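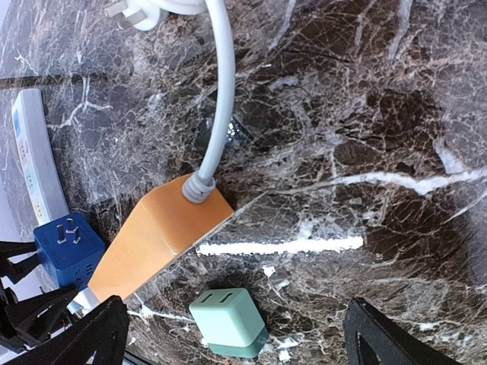
Figure 1. Orange-tan plug housing on a veined brown marble surface.

Category: Live Music Studies / Festivals and Touring
Last updated: August

3. Set length and audience movement at a small folk festival

3.1 Setting

The Kendari weekend is held on a sloping field outside a market town. It has two outdoor stages and a third, smaller one in a tent. The main stage is called Iltora by everyone who works there, after the firm that first lent it. The tent takes its name from the Szulc family, who own the field. Acts range from solo singers to ceilidh bands of nine or ten players, and most are booked for a single set.

Total attendance over the weekend, taken from wristbands handed out at the gate, was 2,929. This does not include performers or traders. Many people camp on site, so the crowd at any one stage depends far more on what is playing elsewhere than on arrivals from the town.

3.2 Method

We looked at 106 sets. For each one, the scheduled start and finish were taken from the printed programme, and the real times were noted by a person standing at the sound desk. Movement in and out of the listening area was recorded at the start, at the midpoint and during the last song. Sets that were moved to a different stage on the day were kept in the sample under the stage where they were played.

Short interviews were also held with performers as they came off. Defne Gezer carried out most of these — usually within a few minutes of the last song — and used the same opening question each time: whether the set had felt too long, too short or about right. The answers were written down by hand and later entered in Clolora, the note-keeping program used for the rest of the project.
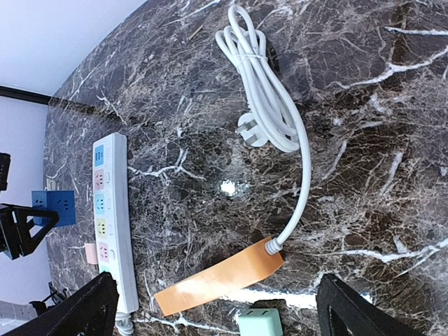

3.3 Results

Sets on the main stage tended to start late and finish on time. Performers dealt with this by dropping a song, most often the second to last. In the tent the opposite was common. Sets began when they were meant to and ran over by around 3 minutes, mainly through encores.

Audience movement was heaviest at the midpoint of longer sets. People who left then seldom came back before the end. Dance bands were the clear exception, as their listening area filled steadily from the first tune. Rain raised numbers in the tent whatever was being played, and we have treated those sets separately in the tables.

Most performers said their set had been too short. This was true even of those who had run over. Solo singers were more likely than bands to say the length was right, and several added that they would have liked more time to tune between songs.

3.4 Limits

The work covers one festival in one year. Counting at the edge of an open field is less reliable than counting at the tent door, and figures for the two outdoor stages should be read with that in mind. We did not ask audience members why they left.

We use cookies to remember your reading settings and to see which pages are visited. Accept all | Manage choices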